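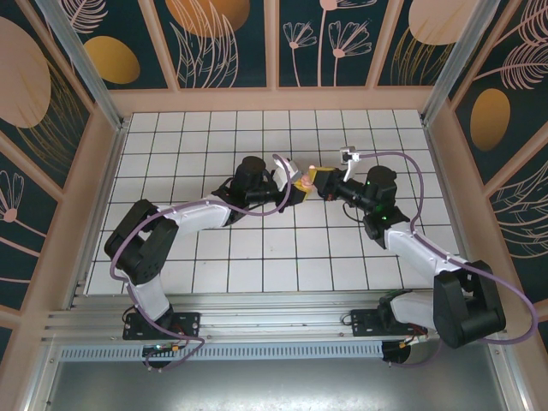
2019-04-12
Flirkness cell, handover fault, day two

Picking up from yesterday's page, which ended with the word "fixed" underlined twice. I have crossed it out.

Summary for anyone who only reads the first paragraph: the handover is stopping with both grippers closed on the yellow piece. The left arm thinks it has given it away. The right arm thinks it is still waiting to be given it. Both then hold position as firmly as they know how, and since their ideas of where the piece is differ by a hair, they pull. Left alone they will do this until a shoulder motor gets too warm and trips. Cell is locked out until the release logic is changed. Please do not "just run one" to see. I know it's tempting, I did it twice.

What it should do

1. Left picks, comes to the middle, stops.
2. Right closes on the free end.
3. Right reports contact. Left waits 200 ms, then opens.
4. Left backs off, right goes about its business.

What it does on a bad cycle

1 and 2 as above, very graceful. At 3 the right reports contact, the left gets the message, the left sends itself the open command, and the open command goes nowhere. The cell program marks the left gripper as open anyway. It has no grounds for this. It sent the command and assumes the best of people.

Then step 4 starts. The left tries to back off with the piece still in its finger, the right feels a load it doesn't expect and goes into hold, the left sees following error and goes into hold too. No alarm. In hold, following error is only logged. I looked up who decided that and it was me, in August, with the comment "less annoying during setup."

Morning

Went through the log from the overnight run. 584 handovers before the first bad one, then a second very soon after the restart, then a long good stretch. No pattern by time of day. No pattern by which end of the piece was picked. I made a chart of fault against room temperature, which was a waste of a chart.

First theory: worn finger pad on the left, sticking to the piece. Swapped it for a new one from the Marchetti bag. Same fault before lunch. The old pad is fine and has gone back in the bag with a dot on it, so that someone can wonder about the dot later.

Second theory: the message between the controllers is getting lost. The Simero log has a line for every send and every receive, and on both bad cycles it was received, on time, with the right number on it. So the network is innocent. I apologize to the network for what I wrote on the whiteboard.

Third theory: supply sag. The gripper motors run from the 12 V rail, and if both move at once I could imagine a dip that resets the left gripper board. Hung the scope on it and ran good cycles until I was bored. There is a dip. It's small and ugly, and it happens on every single cycle, good ones included. Left the scope on anyway. It never caught anything worse, though it did catch me leaning on the probe.

Noon-ish

Got a bad one while I was standing there, which is the only way to learn anything. Things I saw:

— The right wrist indicators stayed green throughout. So did the light on the little board under the left base. I no longer regard a green light as information.
— The left wrist was rolled further than I remembered for that pose, and the purple cable was taut between the wrist and the first clip. On a normal cycle it hangs in a lazy loop.
— I pushed the cable toward the wrist with a plastic spudger, arm in hold, standing outside the opening (see the safety bit, I am not proud of "outside"). The gripper opened at once. So it had been sitting on the command the entire time and carried it out the moment the line came back.

Stopped the cell, powered down, pulled the left wrist connector. The latch tab is cracked on one side. Seated by hand it looks perfect. Pull gently on the cable in the direction the wrist pulls it, and the signal pins lose contact before the power pins do. The gripper keeps its power, keeps its grip and goes deaf.

How it got there: the path planner has two ways to reach the handover pose and they differ by a wrist turn. Nearly always it picks the short one. Once in a long while the pick leaves the arm a little past the halfway mark and it picks the other, which winds the cable up. The planner knows about joint limits, the floor, the rail and the other arm. It has never been told that there is a cable.

I should add that the cable was rerouted last month for the Caronby demo, so that it would look tidier. It did look tidier. The slack that went into looking tidy came out of the wrist loop.

The safety bit

I want this written down properly, because the connector is a nuisance but the rest is a problem.

When the arms are locked on the piece, everything is standing still and quiet. It looks finished. Anybody walking up would assume the cell had stopped between cycles and that the piece was there for the taking. It's right in the middle, held up nicely between two grippers, practically an invitation. But both arms are under load, and the instant either gripper lets go, both of them move. When mine opened, the left arm jumped back to where it had been trying to be. It wasn't far and it wasn't slow.

My hand was on the end of a spudger and not in there. My hand was also a good deal closer than I would have accepted from anyone else.

Second thing. The instinct is to hit the stop button. Tried that on the bench after lunch, with a strap holding the two arms against each other in place of the piece. Stop cuts the motor power, the shoulders go limp, and the arms sag toward the floor with whatever they are holding. The gripper doesn't open, it has a worm drive and stays where it was. So you get two arms hanging from one object, and then somebody reaches in to sort it out and finds the strain is still in there. The stop button does precisely what it's meant to do. It still leaves a mess that bites, and the card on the cell says nothing about it.

Interim rule, now taped to the cell over the old card:

If the arms stop with both grippers closed, hands stay out. Jog the RIGHT arm toward the left in the smallest step until the load reading drops. Then open the left gripper from the pendant, not from the program. If it doesn't open, support both arms with the foam blocks, press stop, wait 60 seconds, and back the piece out with the hand crank on the gripper. Then write it in this book.

The wait is for the drive capacitors. I measured them falling to a harmless level in about half that and doubled it for people who count fast.

Afternoon, repairs

New connector on the left wrist. The spares drawer had one with a good latch and several with bad ones, all in the same tray. The bad ones are now in the trash where they should have been for a year. While I was there I checked the right wrist too. Latch intact, but the cable has a shiny patch where it goes over the top of the arm, so it's rubbing on something. Sleeved it. Not today's fault, quite possibly June's.

Put the slack back in the left loop. It droops below the rail again and looks dreadful. Leave it alone.

Added a strain relief at the wrist: a printed saddle and two cable ties, so that the pull lands on the saddle before it gets to the connector. First saddle was printed for the wrong cable diameter. Second one fits if you're stern with it.

Software, written but NOT yet on the cell:

— Program reads the gripper position back after every open command. If the position hasn't changed, it does not go to step 4. It should have been like this from the first day, and I remember thinking so on the first day.
— Lost contact with a gripper board is now a fault in its own right. Up to now the cell kept using the last position it had heard, for as long as it liked.
— Following error in hold raises an alarm with a message on the pendant. Yes, it will be annoying during setup.
— Wrist turn limited so that the planner can't take the long way around. It costs a little reach at the far left of the floor. We never pick there, apart from the Caronby demo, where we picked there because it looked good.

Tried to provoke the fault on the bench with the old connector and the new code. Pulled the cable mid-handover: program stops at 3, alarm comes up, both arms stay put with no fight. Pulled it after the open command but before the finger had moved: same. Pulled it while the finger was moving: it stopped, and then reported the gripper as "open, probably." I have no memory of writing that string. It needs to be a fault as well. Half open is not a state I want the left arm backing away from.

Still open

— The half-open case above.
— Load limit in hold. Ours is set to whatever the drives shipped with, far more than you need to hold up a small yellow piece. Want to bring it down until two locked arms can't store up a jump. Don't know yet how low we can go before the long reach starts to droop.
— Ask Marchetti whether the wrist connector comes with a metal latch. If it does, ask why ours didn't.
— Proper card for the cell, printed, with the recovery steps. My handwriting shouldn't be safety equipment.
— Somebody other than me should try the recovery from the taped sheet without any help, using the strap setup. If you have to come and find me, the sheet is wrong.
— Put the log timestamps for both arms on the same clock. They are slightly apart and I lost most of an hour this morning to a message that arrived before it was sent.

State of things as I leave: power off, lockout on, key in the usual place. Yellow piece is in the tray by the scope. Pendant is charging. New code is on the bench controller only, branch is called "letgo".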